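Sugar on the Shelf: Dried Fruit and Snack Labels in Two Neighborhood Stores

Project report, Food and Society, second-year group work
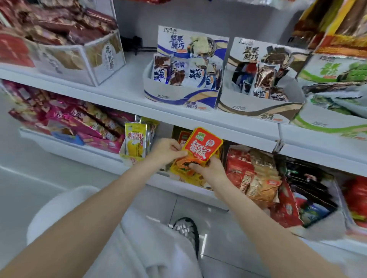 Figure 1. A red-and-orange snack packet held over the lower shelf, with fruit packets beside it.

1. Background

Dried fruit is often sold next to candy and chips, and many shoppers treat it as the healthier choice. Our course reading gave plenty of numbers on soft drinks and breakfast cereal but very little on dried fruit. We wanted to know how much of the sugar in these products is added, and whether a shopper could find that out from the packet.

2. Method

We visited 2 stores in Vellby, one small grocery on the main street and one larger supermarket near the station. Visits took place in December, always before 11 a.m. when the aisles were quiet. We wrote down the product name, net weight, price, total sugar per 100 grams and the first three ingredients. Where the label was printed in a language none of us read, we used the import sticker on the back.

Our final list had 142 products. Nuts without fruit were left out, and so were baby foods. Chocolate-coated fruit was kept in, although we argued over this and would probably drop it if we did the work again.

We also handed out a short paper survey at the Hokerura student housing. It asked which of two packets people thought had more sugar, and whether they read labels before buying.

3. Results

Plain raisins and dates had the highest total sugar, but none of it was added. Mango, pineapple and papaya were different. In most of these products sugar was the second ingredient, and in a few it was the first. Sour-coated fruit had the shortest ingredient lists on the front and the longest on the back.

Price did not follow sugar content. The Guérin line of dried apricots cost the most per gram and had no added sugar, but the next most expensive product was sweetened.

Import stickers were a problem. Several covered part of the original label, and on some the print was too small to read without a phone camera. Total sugar was nearly always given. Added sugar was almost never listed separately – we had to work it out from the order of the ingredients, so our results only say whether sugar was added, without an amount.

In the survey, most people picked the raisins as the sweeter product and were right about total sugar. Few had noticed that the mango was sweetened.

4. Limits

Vellby is a small town and the stock changes often. We had planned to include Nernenstead for comparison, but the bus times did not fit our class schedule. Two of the price columns were also filled in after a sale had started, and those prices are marked in the appendix.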